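Usar log, July, started 2:40 pm

Knee fault again. Left knee this time, so at least it's being fair.

Sequence: Usar goes into the deep crouch for the low-cabinet reach, holds it, and the knee controller trips on overtemperature. The right response is to hold position and complain. The response we got at 11 this morning was to drop torque on that one joint and leave the other leg to sort things out. It went down sideways at the speed of a tired man finding a sofa. Decha Sangkhawat hit the e-stop. I hit my shin.

Damage: one scuffed hip cover, a connector pulled out of the back harness, my shin. Hands fine, and they cost more than the rest of us.

Pulled the trip log. The limit in the Mataslow driver config is 8 degrees lower than the one we agreed on after the last episode. Someone reflashed from the old Gastach image and the old numbers came along for the ride. The someone is me, see my own entry from last month, where I describe this as "a quick tidy."

Worse is the fault action. In that image it's set to 2, release. It should be hold, then controlled sit. Thaweesak firmware has supported controlled sit for ages and we apparently never turned it on for the legs. Arms have it. Good for the arms.

Changed so far:
- fault action to hold + sit, both legs
- limit back to agreed value
- crouch timeout 300 s, then it stands up whether the reach is done or not
- old image moved to a folder called DO NOT, all caps

Ran 16 crouches with the reach, no trips. Left knee still climbs faster than the right, so I'm not closing this. Could be the bearing, could be the sensor lying. Decha votes sensor. Decha voted sensor last time too and it was a loose screw.

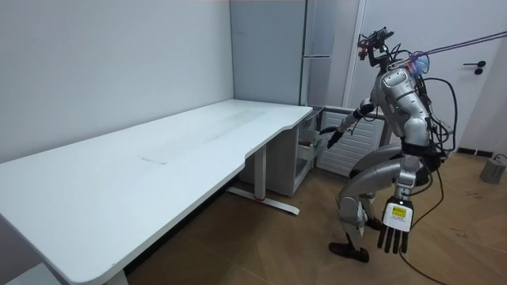
Until we know which, no long holds without a hand on the e-stop, and shins to be kept out of the fall zone. Swapping the two knee sensors tomorrow morning. If the heat follows the sensor I owe Decha lunch.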